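3.2 Drying position and the loss of loft in brushed cloth

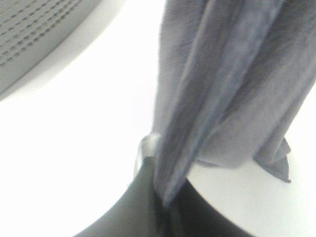
Figure 2. Brushed grey cloth hanging in vertical folds.

Households in the Lemthorpe survey were asked how they dried brushed fabrics, meaning any cloth with a raised surface, such as flannelette sheets, fleece throws and polishing cloths. Most people hung these items from a single point, usually a hook or a tap, and did not spread them out. Cloth hung this way gathers into long folds. The ridges face the air while the channels between them are closed in, as with the deep creases in Figure 2, and a loose flap at the side may hang lower than the rest. We expected the channels to dry last, and the weighing trials were set up to test this.

Each test piece was cut from the same bolt of grey brushed cotton, washed at the local hardness of water and spun for 2 minutes. Half of the pieces were hung from one corner and half were pegged flat along a line. All were kept in a closed room at 20 degrees with no fan. Pieces were weighed on removal from the machine and again every hour until the weight stopped changing. The room used at Urnmont had a single window, which was covered during the trials to keep the colour readings steady.

Pieces hung from one corner took longer to dry in every run. The difference was greatest in the lower third of the cloth, where water had drained and the folds pressed together. Pegged pieces dried more evenly, although a damp band often remained along the bottom hem. After 23 wash cycles, the corner-hung pieces had flattened fibres along the fold lines and felt harsher to the hand. Brushing with a soft clothes brush brought back part of the nap but did not remove the creases.

Okonkwo first noted the same pattern in towels and put it down to fibres drying while pressed against each other. Our results agree with that account for cotton. They are less clear for polyester fleece, which holds little water in the fibre itself and dried quickly in both positions. We did not test wool.

Two limits should be kept in mind. Survey answers were self-reported, and several households described more than one drying habit. The trials also used a single weight of cloth. Heavier fabrics, including the Bassey blanket cloth discussed in Section 4, may behave differently when hung from one corner.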